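Romer Hall, Grulbridge: kitchen and supper room check, November
Checked by: Rezaul Chowdhury

1. Fire blanket by stove
OK. In its pouch. The tag says it was looked at in the past six months, but the initials match no one on the roster. Treat as unchecked.

2. Extinguisher
FAIL. Gauge in the green, pin missing. Matubbar say they replaced it at the last service. I'd like to see the invoice.

3. Hot water at hand basin
50 degrees at the tap. Reported to me as "fixed". Fixed to what? Re-test before the next hire.

4. Exit door, Rerham Street side
OK, with a shove. Opens fully on the third go. I don't count that as a pass, whatever last year's sheet says.

5. Power leads, tested and tagged
19 leads on the register, 8 with a current tag. The rest have faded tags that could say anything. Pull them from use.

6. Supper room tables
Edges and tops checked for splinters and lifting. No action.

7. Floor by the sink
FAIL. Quoted $3,025 for new vinyl. Seems steep for a patch that size. Get a second price, and tape the lifted corner meanwhile.

8. First aid kit
Sealed, so presumed full. I opened it. No burn gel.

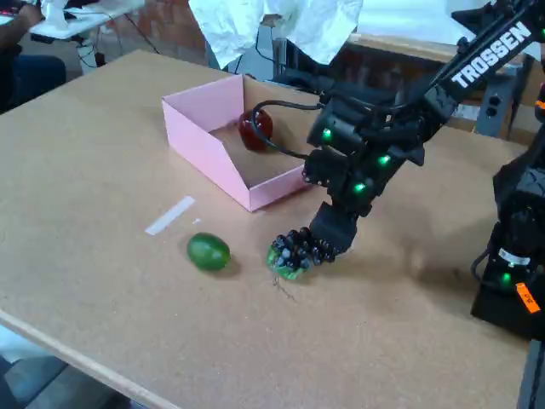 Re-check items 2, 3, 5 and 7 before anyone signs the bottom of this sheet.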